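# Card holders, pouches and the rest of the badge drawer 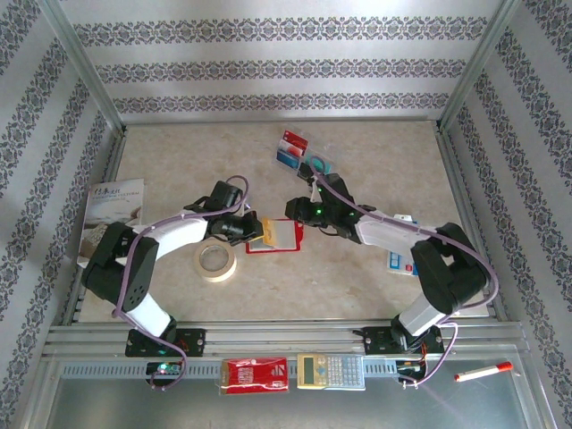
Moreo has sold small office supplies out of Jillovport long enough to know that a card holder only gets noticed on the day it fails. This page covers the ones we stock, plus the few desk items people tend to add to the same order.

Prices are on the June 2023 list, which goes out with every catalog. If you've lost yours, write and we'll send another. Most people have lost theirs.

## Lehner rigid holder, red

A stiff holder with a red frame and a white center. The card sits against the white part and the frame keeps its edges from fraying. It takes one standard card. It will take two if you're stubborn, and then it will take both of them forever.

- Fits cards up to standard bank-card size
- Portrait or landscape
- Slot at the short end for a clip or a cord
- Sold singly or in boxes of 14
- Order no. 187

The fit is snug when new. Push the card out with your thumb from the back; please don't use a letter opener. We have seen the returns.

Red is the color we keep on the shelf. Other colors can be ordered by the box and arrive in August, when half the building is on vacation and doesn't need a badge.

## Harkow clear pouch

Soft clear plastic, open at the top, for people who need to see what they're carrying without taking it out. A red card and a blue card will share one pouch without trouble, and there's room left over for a lanyard clip if you're between lanyards.

- Holds up to 3 cards
- Wipes clean with a damp cloth
- Goes a little cloudy after a year or so of being sat on
- Order no. 522

Some customers buy the pouch to protect the holder that protects the card. We don't ask.

## Lanyard clips

Plastic, in teal, black or gray. Teal outsells the other two and we've stopped trying to work out why. The clip opens with one hand, provided it's the right hand. Left-handed people manage fine but have written to us – at length – and a reversible clip is being looked at.

Clips are sold without the cord. Yes, this is stated in the catalog. It's now stated here as well.

## Masking tape, beige

Ordinary masking tape on an ordinary roll. It peels off a desk without leaving much behind and takes pen well enough for labels. People use it to mark whose shelf is whose, and then to mark it again the following week.

Not for outdoor use. Not for hems either, although it will hold through one meeting.

## Desk calculator

Beige, with gray and blue buttons and a display you can read from a normal sitting position. It adds, subtracts, multiplies and divides, and does a percentage if you press things in the order it prefers. The instructions are folded very small.

We keep being told that everyone has a phone for this. We keep selling calculators.

## Marker with red cap

White barrel, red cap. Put the cap back on until it clicks. The marker doesn't care how busy you were.

## Ordering

Mixed orders are fine, and we'll pack the small things together so the clips don't wander. Holders can be returned unused in their box. Pouches can be returned if they're still flat. Tape can't be returned once started, a rule we had hoped not to need.

Samples of the holder and the pouch go out free, one of each per office. If your office has several floors, it is still one office.

Orders placed before noon leave Jillovport the same day. Those placed after noon leave the next working day, however many exclamation points are in the notes field.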